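Notebook, wet bench -- Wed 10 November
Dye fading in stored stock, entry 6
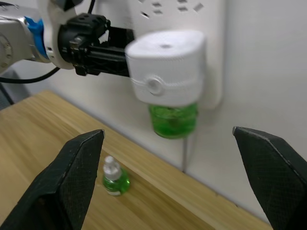
Small bottle, green liquid, white cap with narrow top. On the wooden table.

Purpose of this entry is to write up the light exposure part of the fading work before the notes get any older. The cold storage part is in the June pages and is not repeated.

Background. The Bavard green is a two-part food dye, one yellow and one blue. Stock made up in June had drifted toward yellow by the time it was used for the flow tests. Two explanations were on the table: light, or the preservative in the Hostuter base. The June pages lean toward the preservative. I no longer think that is right.

Setup. One batch, mixed in a single beaker and split between clear glass vials. Half of the vials got the Hostuter base and half got plain deionized water with the same dye load. Each half was divided again into foil-wrapped and bare. All vials went on the window shelf, same row, caps tight. Lamp left off. Room temperature was logged but not controlled.

Readings were taken at both absorbance peaks, blue and yellow, with a blank of the matching base. The ratio of the two peaks is the number that matters. Absolute values move with evaporation and with how well the cuvette was wiped, and the ratio mostly does not.

Results after 7 days:
Foil, water -- no change outside repeat error.
Foil, Hostuter -- no change outside repeat error.
Bare, water -- blue peak down, yellow peak steady.
Bare, Hostuter -- blue peak down by the same amount as bare, water, within error.

So the loss is in the blue component and it needs light. The base makes no difference that I can measure over this period. A slow effect over several months is still possible and this test would not catch it.

The June result can be explained by shelf position. The Hostuter vials were on the end nearest the glass and the water vials were behind the Brellilby rack, which shades the back half of the shelf most of the afternoon. The layout sketch on the facing page shows this clearly enough. Should have been randomized.

Problems. Cuvette 3 has a scratch on the lower face and gave high readings at both peaks. Dropped it from the set and reread those samples in a clean one. The spectrophotometer also needed a longer warm-up than the card says. First blank of the morning drifted until the second reread, then held. Foil on one vial had slipped at the shoulder; that vial was left out of the results above.

Mixing note for anyone repeating this: dissolve the dye in a little warm water first, then bring up to 3000 mL with cold. Adding powder straight to the full volume leaves specks that settle overnight and throw off the first reading. Filter anyway.

Changes from today:
Green stock goes in the closed cabinet. Amber bottles for anything kept longer than a week.
Label gets mixing date and base.
Check the peak ratio before each flow run and write it on the run sheet. Discard if the blue has visibly dropped.

Still open. The Grewal blue is supposed to be more stable in light and there is a sample pack in drawer 476. Same split, same shelf, positions shuffled this time. Also want one bare vial under the bench lamp only, to see whether the room lighting matters or just the window. Need more foil and a box of clear vials before that can start.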